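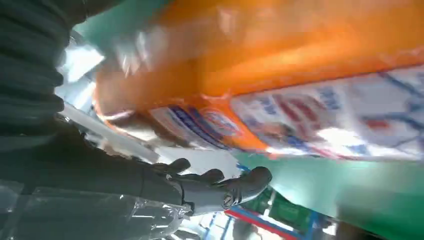 Orange and white, with the label a blur.

Home News Town Life Food Sports Contact

Gornberg's corner store is staying open, and it's getting a bigger snack aisle

11 February 2025
Share 200 | Comments 2

I've been buying chips and soda at the Hesar Street store since I was tall enough to see over the counter, so you can imagine my face when the sign went up in the window last fall saying the lease was ending. Well, good news, neighbors! The store is staying. Esperanza Requena, who has run it with her sister for as long as I've lived in Gornberg, signed the new papers on Friday and told me she slept until noon the next day (on a Saturday – unheard of).

The building changed hands last year, and the new owner, Maarten Stevens, wanted to turn the ground floor into offices. I called him expecting a short conversation and got a long one. He said he changed his mind after the letters started coming in. There were 400 of them, mostly handwritten, and one was from a second grade class that was very worried about the popsicles.

"I grew up over a store like that," he told me. "I don't know what I was thinking with the offices."
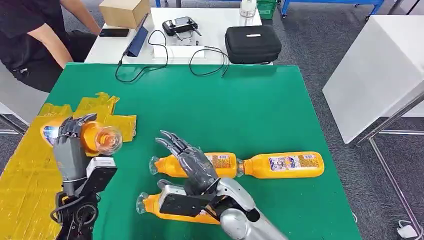

The rent does go up a little, to 2680 a month, and Esperanza isn't thrilled about it, but she says she can make it work if the summer is decent. She's also taking over the empty room next door, the one that used to be the Flistlow shoe repair. That's where the new snack aisle is going, plus a proper cooler for cold drinks, so we can all stop digging around in that old chest by the door with our sleeves rolled up.

I asked what she'd be stocking and she turned the question right around on me. So did her sister. There's a notebook next to the register and anybody can write in it. When I looked, people had asked for ginger beer, sour gummy worms, the spicy peanuts that vanished a couple of years ago, and "better oranges" in very angry capital letters. I put down black licorice and I'm not sorry.

The work on the wall starts next month and the store will close early on weekdays while it's going on. Mornings stay the same, coffee included. If all goes well the new side opens in May, and Esperanza is planning free popsicles for the kids that day – she says the second graders get to go first, which seems fair to me.

Parking might be a pain for a while. The spaces in front will be taken up by the builders, so try the lot behind Soomro Hardware. They've said they don't mind as long as you're not there all afternoon. 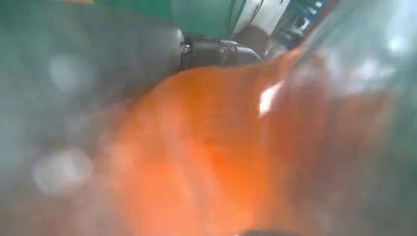 A big splash of orange with a bright glint.

Share this story | Read comments (2)
Previous | Next | Back to News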